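Bunting Room folding table — May check, with my notes

Top wiped down: yes. I gave it two goes with the Farar spray and I'm pretty happy with it.
Wobble: none! The folded cardboard under the back leg can finally go.
Surface, splinters and lifting: fine. Pale wood, wavy grain, smooth enough that nothing should snag a good jumper. 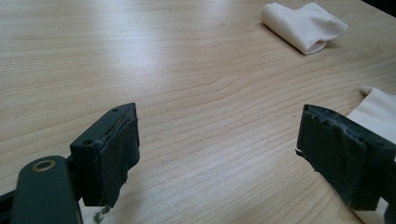
Comuretti wrote under my last list that smooth is all very well, but had I run a hand along the underside as well? Tights catch there, apparently.

Fair call, so it's on the list now. Underside: done Sunday, one rough spot near the hinge, sanded.
Edges and corners: okay. Keep little ones back when the leaf goes down — it pinches.
Load: the sticker says 40 kilos, so please don't sit on it (you know who you are).
Odd socks: check the tabletop before you fold the table away. 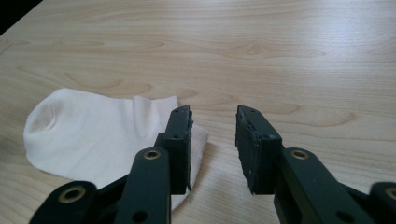
Floor around the legs: swept, and I moved the power cord behind the shelf so we're not stepping over it with full arms. Iron unplugged, yes. Next job is new rubber feet, size to be measured.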